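Notebook, paper-folding cell – open day, Saturday in August

Writing this up the same evening while my feet still hurt, because last year I left it until the Monday and half of what people had told me was gone. Doors opened at ten, and by half past the corridor was already full down to the coat hooks. The door counter said 711 at closing, which is for the whole Skototero building, and I don't doubt we had a good share of them, since we are the first room past the coffee.

Settings for the day, so I don't have to hunt for them next time. Arm at demo speed. Pinch force on setting 2, which is the one we agreed on after the Yang people came by in spring and we tore paper in front of them all afternoon. Paper was the orange from the Cletavwood box, the thicker kind, cut down on the old trimmer. Overhead lights on, blinds half down on the window side. Wrist view sent to the big screen on the wall so the back rows had something to look at, and that turned out to be the best decision of the whole day. Grown-ups watch the arm, but children watch the screen, every one of them.

Morning session

We started gently with holding. I had been a bit worried that holding would bore people, but it went down very well, and I think I know why. Everybody has tried to pick up a folded thing without squashing it, so they are on the robot's side from the start. I let the visitors pass the folded pieces around between runs, and they came back rather softer than they went out, so bring a bigger stack.

The shape that drew the most comments was the one with the tall fin in the middle and a wing falling away on either side. A small boy in the front row shouted "airplane!" before I had even opened my mouth, and after that it was the airplane for the rest of the day, on the sign as well. I was asked many times whether it would fly. I said I would think about it.

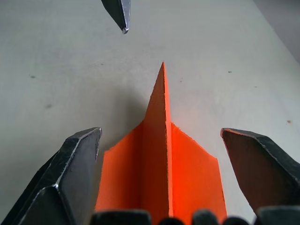 Questions people asked (morning)

Keeping the good ones, in no special order.

Does it know it is holding paper? (Long talk with a retired bookbinder, who stayed through two full rounds and felt the paper between her fingers like cloth at a market. She told me we are folding against the grain. She may well be right! Check the box.)

Why is the paper orange? I said it shows up nicely against a pale table, which is true, and also we have a great deal of it.

What does it cost? I never have a good answer to this one. Ask the front office for a sentence we can all use.

Can it do a crane? No. Not yet. This came up so often that I would like it printed on the wall.

How many folds has it made? I went and looked in the log over lunch and the arm passed 2000 this summer, counting the bad ones. I wish I had known that in the morning, people love a number like that.

Afternoon session

Busier and warmer, and I talked too much and lost my voice a little after three. The Esari visitors came as a group of 28, so we took them in two halves, with the second half waiting next door among the posters. They are packaging people and their questions were much harder. They wanted to hear about creases – how we find an old one, whether the paper remembers it, what happens when a new fold has to run close by. I put my notes away and we just talked over the table, and I enjoyed that half hour more than anything else in the day.

For them I had one of the sheets with the ragged edge, the sort I would normally keep out of sight. They were glad of it, since in their plant nothing arrives with a clean edge either. The long crease down the middle and the one going across the left side both read clearly on the wall, and one of them walked right up to the screen to trace them with a finger. The tips come in low on the paper, and there was some friendly arguing over whether we ought to grip higher, nearer the point. I promised to try both and write to them. 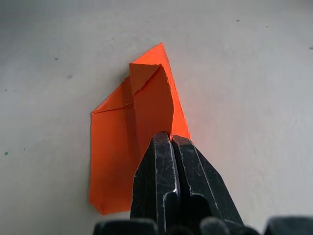 To do before the next one

Clean the table top properly. On the big screen every little speck looks like a raisin.

Ask Cletavwood about grain direction and whether they can mark it on the box.

Grip height test, low against high, same fold, same force. Send results to Esari.

Look at the finger tips under the good lamp. The scuffs show up a lot on the wall, and a visitor asked how old they were.

Move the sign so the line doesn't block the restroom door again.

Stools for the front row, and water for whoever is talking.

Blank sheets and a side table so children can fold along with the arm. Several asked, and I had nothing to give them but used ones, which they took home anyway.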